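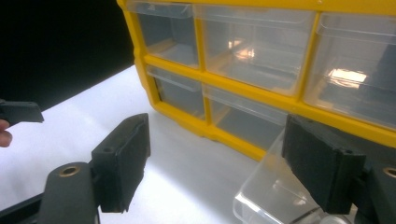
Edvin Viklund's objection to the first version of these notes was that they treated small-parts picking as a handling problem, when at Renby it had been a scheduling problem for years before any machine was considered. He asked that the unit begin with the people who work the drawers. It now does.

Unit 4. Parts storage and the picking job

Reading: course packet, the Renby case, sections 1 to 3. Revised May 2021.

4.1 The job before automation

Renby assembles valve controls at its plant in Grerkville. Fasteners, seals and springs are kept in small drawers and issued to the assembly benches as kits. The stock list at the time of the study held 885 part numbers. A picker read the kit sheet, went to the cabinet, opened the drawer, took the parts, closed the drawer and initialed the line.

The job description listed only those steps. Interviews by Yurii Holovko recorded further work that was not listed:

- noticing that a drawer was running low before the count showed it
- catching parts put back in the wrong drawer
- telling a bench that a substitute seal would fit
- holding back a kit when the bench was behind

None of this was timed, and none of it appeared in the request for bids.

4.2 What was automated

The supplier, Gurkanus, divided the task into locate, open, pick, close and confirm. Opening and closing took the most development time. A drawer that a person opens with one finger has to be approached at the right angle, held without bending the front, and pulled straight along its track. Clear plastic makes the first step harder: reflections move with the light, and the edge of a drawer can be hard to separate from whatever is behind it.

Of the part numbers on the list, 357 were assigned to the automated station in the first phase. The rest stayed with the pickers. Selection was by part size and by how often the part was called for.

4.3 Changes in the work

Before the change there were 5 pickers on the day shift. No positions were cut in the first phase, but the content of the job shifted as follows.

Task mix. Frequent, easy parts moved to the station. What remained for people was slower per line, and the old hourly target was kept until March. Pickers missed it in most weeks for reasons unrelated to effort.

Exceptions. A jammed drawer or a failed pick stops the station and calls a person. The call has priority over manual kits, so the order of a picker's day is partly set by the machine.

Skill. Two pickers were trained to clear faults and restart the station. Pay grades were not reviewed at the same time. Holovko treats this as the main source of later complaints.

Contact. Benches served by the station no longer speak to a picker. Questions about substitutes go to the planning desk, where the answer takes longer.

4.4 Terms

Residual task: work left to people after the regular part has been automated.

Exception load: the share of a worker's shift spent on calls from the machine.

4.5 For the next session

Read the Amin case and mark each residual task in it. Bring a one-page revision of the Renby picker's job description that covers both listed and unlisted work, with a proposed replacement for the hourly target.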